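Search minutes Go
Reading time: 4 min

HURUDOW BUILDING USERS' GROUP
Minutes of the September meeting, held in the Clunolell room. Opened 4:10 p.m.

1. Previous minutes

Accepted with one correction. Item 6 gave the budget for tableware as 1,000 per quarter. The figure is per year.

2. Mugs, stock and replacement

The stock list was reviewed. The current order from Troseo covers 90 ceramic mugs for the two kitchens, to be delivered in one lot. Storage for the full lot is not available in the upper kitchen. It was agreed that 24 will go to the upper kitchen and the rest to the lower.

Chips at the rim remain the main cause of withdrawal. A mug with a chip on the rim or a crack running into the handle is to be taken out of use the same day. Wear in the glaze alone is not a reason to withdraw. Mugs are to stand upright on the tables and upside down on the racks. The present rule sheet says upright in both places and will be reprinted.

The gray finish proposed for the racks and shelf liners was discussed at length. The supplier's chart gives it a single name, but the tone shifts with the light, from a slightly green gray to a cooler, bluish one.
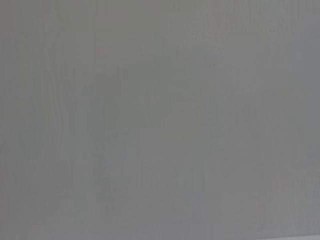 Aubert objected that a mid-gray liner hides coffee rings until they have set, and asked for white on at least the lower shelf, where the drips collect. The objection was noted. The cleaning log does show more time spent on the lower shelf than on the other two together – though the log does not separate rings from limescale.

Decision: white liner on the lower shelf, gray on the upper two. To be looked at again after one quarter.

3. Tabletops

The white tabletops are to be kept. Replacement with a darker surface was quoted at 2,441 including removal, and the quote was declined on cost. Staining was raised again as a concern. The agreed method is a damp cloth and plain dish soap, then a dry cloth. Scouring powder dulls the surface and is to be taken out of the cupboard under the sink.

Coasters were considered and not adopted. They are carried off to desks and do not come back.

4. Color samples

Three samples were received for the kitchen wall panel behind the racks: off-white, sand and neutral gray. The off-white was ruled out as too close to the tabletops. The sand was felt to clash with the red mugs. The gray was preferred by most of those present, on condition that it is supplied matte.
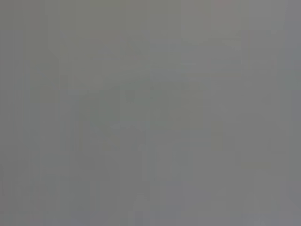 Fig. 2. Medium gray, slightly cool in tone.

The panel is to be fitted before the racks go back up. Troseo has asked for the wall width to be confirmed in writing. The drawing on file predates the new outlet and should not be used for this purpose.

5. Handling and placement

The group went through the placement rules for tables in shared use. Mugs are to be set down clear of the table edge. They are to be lifted by the handle where possible. Picking up by the rim is common when several are cleared at once, and it is the habit most likely to bring two mugs into contact. It also leaves marks on the part people drink from.

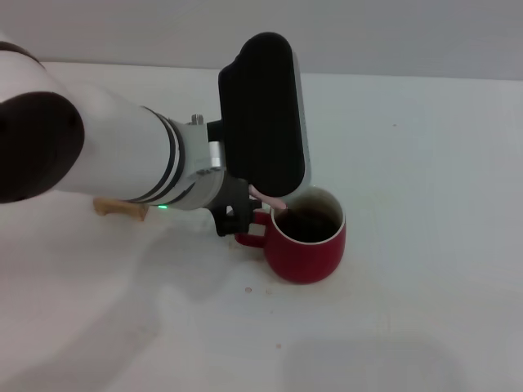
Clearing two at a time, one in each hand, was accepted as the limit without a tray. Trays are kept on the end shelf in both kitchens and should be returned there after use. Mugs with anything left in them go to the sink first and are emptied before they are put on a tray.

A request to mark the red mugs with a number on the base was not supported. Marker washes off and engraving costs more than the mug.

6. Dishwasher

The lower kitchen machine leaves a film on dark glazes. Rinse aid has been turned up one setting. If the film is still present at the next meeting, the water softener will be checked. Spoons are again being placed in the top rack and falling through – a basket insert will be priced.

7. Actions

Confirm wall width to Troseo: Hurudow office.
Reprint rule sheet with the rack and table wording: Hurudow office.
Liner order, white and gray: Aubert.
Price for basket insert: Aubert.
Remove scouring powder: both kitchens, at once.

8. Other business

The key to the Clunolell room cupboard has been found and is back on its hook.

Closed 5:25 p.m. The next meeting will be in the same room.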